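The Town That Votes Again

On a Wednesday evening, the sports hall in Hakodska is warmer than it should be. All the seats are taken and people stand along the wall bars. They have come to hear, for the second time in one year, why their town should or should not merge with its larger neighbor, Kisness.

The first vote was close. Of the 2,000 residents who have the right to vote, 1,440 took part, and the merger won by 12 votes. For one week this seemed to be the end of the matter. Then the district court found that the ballot paper had described the future school budget in a wrong way, and the result was cancelled.

I have lived in this region for a long time, and I still find it difficult to explain the feeling between the two towns. They share a river, a hospital and a bus line. The families are mixed. But in Kisness they speak of Hakodska as a place where one goes to buy plums, and in Hakodska this is remembered.

The supporters of the merger talk mostly about money. The town has debts from the new water pipes, and the Mayrhofer sawmill, which paid a large part of the local taxes, has closed one of its two halls. A bigger municipality could borrow on better conditions. The opponents talk about distance. Today a person can walk to the town office and complain. After the merger, the same person will take the bus.

Both sides have weak points. The savings in the official plan depend on selling the old town office, and no buyer has been found. The opponents, for their part, have not said how they would pay for the pipes.
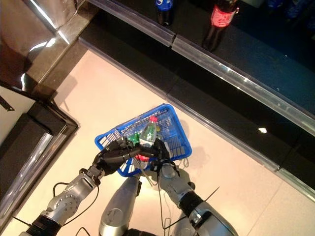
Can the town council stop the merger if the second vote is again in favor?

The council has no such power. A valid vote binds it, and only the court can cancel the result, as it did the first time.

The new vote is planned for November. In the Baltix café across from the hall, the discussion went on until closing time. A petition for a third option, a shared administration with two separate councils, lay on the counter beside the sugar. It had 338 signatures, and it needs more before the council is obliged to discuss it.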